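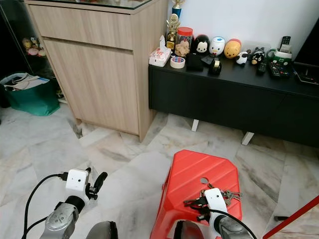 Startseite Hilfe Tickets Forum Anmelden

Ticket 1393 – Tinberg-Türschloss öffnet nicht per App

Seit dem Update im September will mein Türschloss von Tinberg nicht mehr mit der App reden, und ich habe wirklich viel Geduld mitgebracht, liebe Leute. Abends verbindet es sich noch brav, morgens steht dann wieder Fehler 41 im Display. Neue Batterien sind drin, die Brücke von Nygård hängt keine zwei Meter entfernt. Bis das geklärt ist, schließe ich eben wieder von Hand auf, und der Bund mit den silbernen Schlüsseln liegt griffbereit auf dem roten Hocker – fast wie früher bei meiner Oma!
Lucie Lachance

Antwort vom Support: Liebe Frau Lachance, bitte die Brücke 15 Minuten vom Strom nehmen und das Schloss danach neu anlernen. Der Verlauf darf höchstens 400 Einträge haben, sonst bitte vorher löschen.

Nachtrag: Verlauf gelöscht, neu angelernt, seit drei Tagen Ruhe. Herzlichen Dank!
Status: gelöst

Kommentare
Océane Tremblay: Bei mir half erst das Löschen, das Anlernen allein brachte nichts.
Gast: Gilt das auch für das Modell Sutgate?

Kontakt | © Larnever | Nach oben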